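About Us | Workshop & Showroom
Posted in February by Rehema Kinyua

Hi, and welcome to Nirkelell! I'm Rehema, I started this little company, and since you clicked on "About" I'm going to assume you want the long version (the short version is on the back of our business cards).

We make and test parts for footwear: forms, soles, insoles, the bits of a shoe most people never think about unless their feet hurt. I got into it after 16 years of fitting shoes in my aunt's store in Rivcombe, where I kept hearing the same complaint about the same spot under the arch. Beatrice Magesa worked the register on weekends back then, and she was the one who told me to quit complaining and go make something better. She's now my business partner, so be careful what you say to your coworkers!

We have 2 rooms these days. The front one is for customers and coffee, and the back one is where the real fun happens. If you come by, you'll spot our long yellow table right away. I love that table. It's shiny, it's loud, and black pieces show up on it beautifully, so I can look over a shape from across the room and see if something's off at the toe.

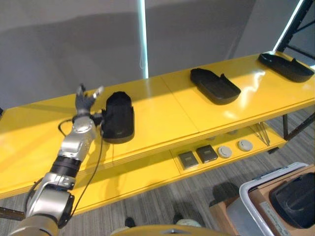
Idrisa Mushi draws our shapes, and he's fussy in the best way. He'll stand a piece on end, walk off, make tea, come back and decide the heel needs another go. Wafula Mfinanga handles orders and shipping and keeps the rest of us on speaking terms. Soudabeh Mirzaei joined us from Skundeck, where she did store layouts, and she has a lot of opinions about floors. Good ones, too!

Before Soudabeh, we put things down wherever there was space and then spent half the morning stepping around them. She likes to mark a layout out on the carpet in tape first, live with it for a while, and only then decide where the heavy stuff goes. It's cheap, it peels right up, and if we hate it we just do it over. I was doubtful. Now I tape things out at home, and my kitchen is much better for it.

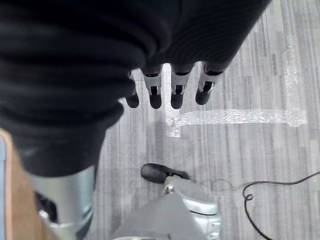 Our first big product was the Nyanda insole, and we're still making it. We went through 17 versions before I'd let anybody put one in a shoe, and the first batch was 561 pairs, all packed by the five of us with the radio on. I still have a pair from that batch in my winter boots.

We're a small shop and we like it that way. You can order from us by the pair or by the case, and if you've got feet that don't match (lots of people do, me included) we'll happily sell you two different sizes. Just put it in the notes when you order and Wafula will sort it out.

Visitors are always welcome. Tuesday afternoons are best, when Idrisa is usually in and glad to talk shoes for as long as you can stand it. Bring the pair that's been bothering you, and ring the bell twice, the first ring never seems to work.

Tagged: Our Story, Meet the Team, Footwear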